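实验记录　六月　下午

洗衣工位,接着上午写。Akolgo 那边的新版抓取策略上午装好了,Gifty Sarpong 改的阈值,一共 3 处,都在手指闭合那一段。我本来只想跑几遍看看日志,结果一口气跑到快四点,停不下来,太有意思了!

先记黑色针织的事。罗纹料子一直是老大难,竖条一多,深度图就糊成一片,旧版经常在布面上方停住不动。新版改成先靠近,再看指尖的力反馈,不再死等视觉给边界。我盯着腕部画面看指节的角度,比看主界面直观得多,以后调参都建议开着这一路。 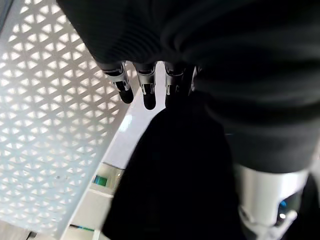
腕部视角,手指上方盖着黑色罗纹织物,左侧是带三角孔的白色面板。

待查:织物堆在手背上的时候,腕部关节的力矩读数要不要扣掉布的重量?Fuseini Frimpong 认为可以先不管,我觉得厚毛衣肯定得管。明天拿厚的、薄的各试一轮。另外强侧光下黑布暗部几乎没有纹理,曝光上限先改成 69 试试,不行再退回去。

再说人的部分,这才是我最想写下来的。Garkitz 洗衣房的几位师傅上周来看过一次,原以为她们会问机器快不快,结果问的全是腰:弯腰掏筒、端筐、再弯腰,一个班下来最累的就是这几下。按 Fuseini 的设想,机器接手取放和端筐,师傅留在分拣和查污渍那一头,站着干,还能坐着干。污渍判断这块我们差得远,她们摸一下料子就知道能不能高温,我听得直记笔记。

排班也会跟着变。现在早班要有人专门守着装筒,以后可能变成一个人看几台,顺手处理报警。Gifty 提醒得对,报警提示要用她们平时的叫法写,别写“末端执行器超限”,谁看得懂啊。这条我来改。

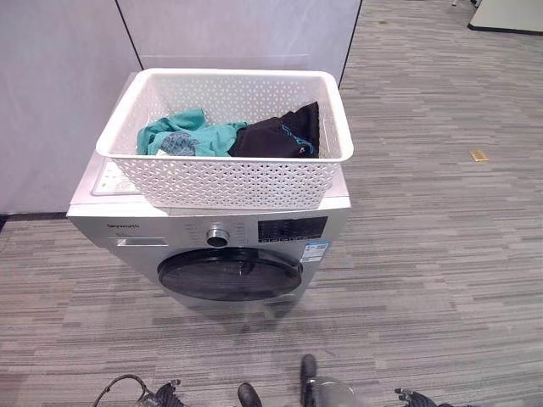
头部视角:Skyworth 滚筒洗衣机,机顶白色筐里有青绿色和黑色衣物各一件。

筐的摆法要统一。筐沿比机顶略宽,还会压住左前角那张印着图标的卡片,师傅要看卡片就得挪筐。想问 Tronisano 能不能做个带限位的托架,安装面留 100 毫米余量应该够。

没做完的:双手端筐的轨迹、筐沿打滑时的停机逻辑、报警文案。日志先放 Sititeck 的共享盘,文件夹名带“罗纹”两个字。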